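Support ticket 106
Product: Trorkine Season Manager (PC)
Category: Save data / career mode
Opened: March 4, 2021
Status: Closed - workaround supplied, fix in next patch

Original report

I have a career save in Trorkine Season Manager that stops loading at the January transfer window. The loading bar goes to 100 percent, the stadium music plays, and then I get dropped back to the main menu with the message "Season data could not be read." No crash report is written. The game stays open and I can start a new career with no trouble.

The save is with Kastdale, second division, season 6. It loaded every time until I played the last match before the window opened. I saved from the calendar screen after the match and closed the game normally. The autosave from the same evening gives the same message.

What I have tried so far:
Restarted the PC.
Verified the game files. All files passed.
Turned off the cloud sync and loaded the local copy.
Renamed the save to something shorter.

None of it made a difference.

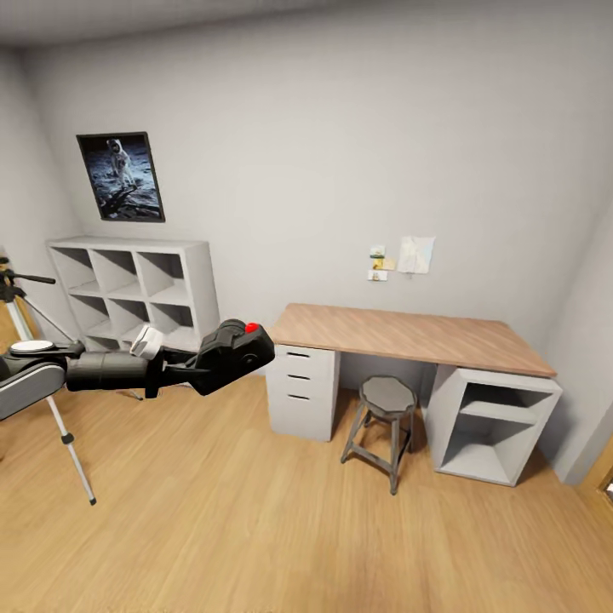

I also have an older save from the fifth season and that one loads fine. I would like to avoid going back to it if I can, as it would mean replaying most of a year, including the cup run.

Reply 1 - Support

Thank you for the report. Please send the following:
The save file itself, from Documents\Trorkine\Careers.
The file named session.log from the same folder.
A list of any edited teams, kits or leagues you have installed.

Please do not overwrite the save while the ticket is open. If you want to keep playing, start a career in a different slot.

Reply 2 - Customer

Save file and log are uploaded. I have one edited league installed, the Buckley regional pack, version 5. I added it before I started the career and have not changed it. I also use a custom kit for Kastdale that I made in the built-in editor.

Display settings, in case they matter: full screen, high detail, crowd density at maximum. Lowering all of them did not help.
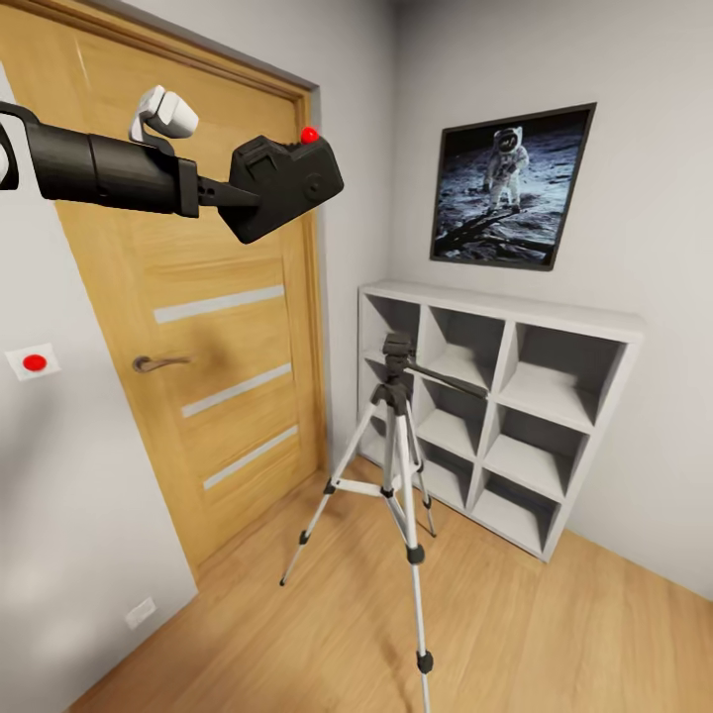
Attachment 2: black arm with a red dome on the gripper, wooden door behind.

Reply 3 - Support

We loaded your save on a test machine and got the same message, so the fault is in the file and your PC is fine. The relevant part of the log is this:

Loading squad table ... OK
Loading fixtures ... OK
Loading staff ... OK
Loading loan contracts ... FAILED, club reference missing
Returning to menu

The game is looking for a club that one of your loaned players is supposed to return to when the window opens, and it can't find that club. Did you loan a player from a team in the Buckley pack? Also, has any team in that pack been removed or renamed during the career?

Reply 4 - Customer

Yes. I took a left back on loan from Fatico, who are in the Buckley pack. The loan was due to end in January. I did not rename anything, but Fatico were relegated out of the lowest league in the pack at the end of last season. I can't find them in the league tables on my older save either. The player stayed in my squad and kept playing, so I didn't think anything of it.
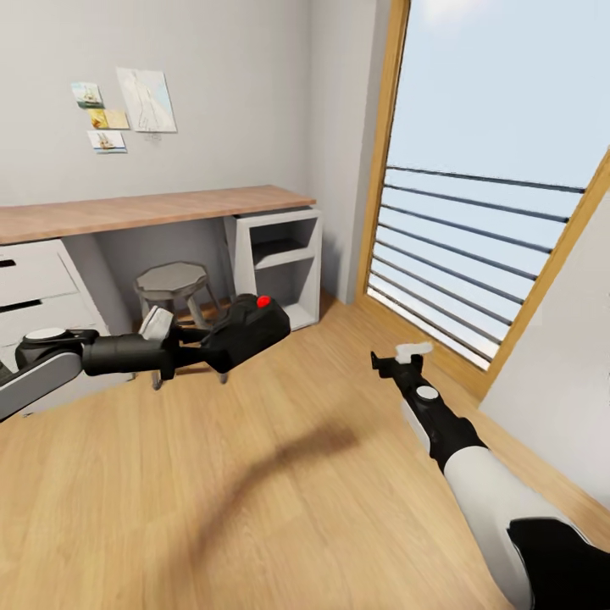 Attachment 3: gripper in front of a gray stool.

Reply 5 - Support

That explains it. When a club drops out of the lowest playable league, the game should move it to a hidden list so that its contracts still work. With the Buckley pack that list has no space set aside, and the club gets deleted. The loan contract stays behind and points to nothing. The save only fails when the game has to process the return, and in your case that is the opening of the window.

Please try this:

1. Make a copy of the save and put it somewhere outside the Careers folder.
2. Close the game fully. Check that the launcher has closed too.
3. Open the Career Repair tool from the Tools folder in the game directory.
4. Select the save and choose Check Contracts. It should list one broken entry.
5. Choose Convert to Free Agent. Do not choose Delete Player, as this also removes his match records and can upset the season statistics.
6. Save, close the tool, and load the career with cloud sync still turned off.

If the tool lists more than one broken entry, stop and write back before you convert anything.

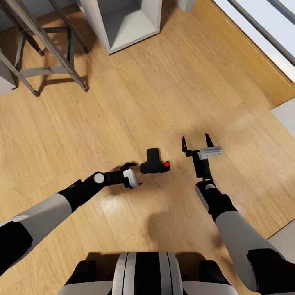
Once the career loads, play at least one match and save to a new slot. After that you can turn cloud sync back on. If the launcher asks which copy to keep, pick the local one. The cloud copy still has the broken contract in it and would put you back where you started.

Reply 6 - Customer

The tool found one entry, the Fatico left back. I converted him and the career loads now. He shows up in the free agent list with his appearances intact, and I was able to sign him on a permanent deal.

Played one match, saved to a new slot, reloaded twice. Both fine. Cloud sync is back on and I kept the local copy.

One small thing: his player history now shows the loan as having no parent club. The line is just blank - it doesn't seem to affect anything.

Reply 7 - Support

The blank line is expected. The club name can't be recovered once the club has been deleted. It will not cause further errors.

We have logged the fault with the hidden club list and it is marked for the next patch. Until then, please avoid loans from the bottom two teams in the lowest Buckley league, or end them before the final day of the season.

Closing this ticket. It can be reopened by replying from the same account.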